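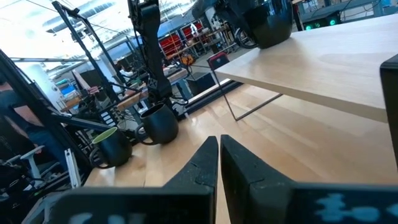 Opening: why your mug changes your coffee

Good morning! Ask for a show of hands – who has a favorite mug? (Wait. Nearly everyone.) Keep your hand up if you'd notice a swap. I love this part.

Three black mugs on the screen, the near one lime green inside. Come back to that green at the end.

Color

Babar Tarar and I ran a tasting at Idholm last November. Same roast, same pot, 201 people, one cup each. Drinkers with white mugs kept calling it stronger and more bitter. Tell the story of Junaid Mengal arguing with his own score sheet – pause for the laugh.

Stress that it was a fun café test and we'd love somebody to run it properly.

Rim and weight

Thin rims send coffee to the front of the tongue faster, and people say "bright" a lot. Thick rims get "cozy." Pass the two sample cups down the left side first, it's quicker.

Heavy mugs feel more expensive. Preheat them! A cold, heavy mug steals warmth from the first few sips, and that is such an easy fix at home.

Shape

Wide bowls give you more smell but cool fast. Skip the tulip cup slide if we're past 15 minutes.

Close

Back to the green. Ask what they'd expect coffee to taste like out of it – take three or four guesses, repeat them into the mic.

Thank Lorne Gagnon for the cups. Questions.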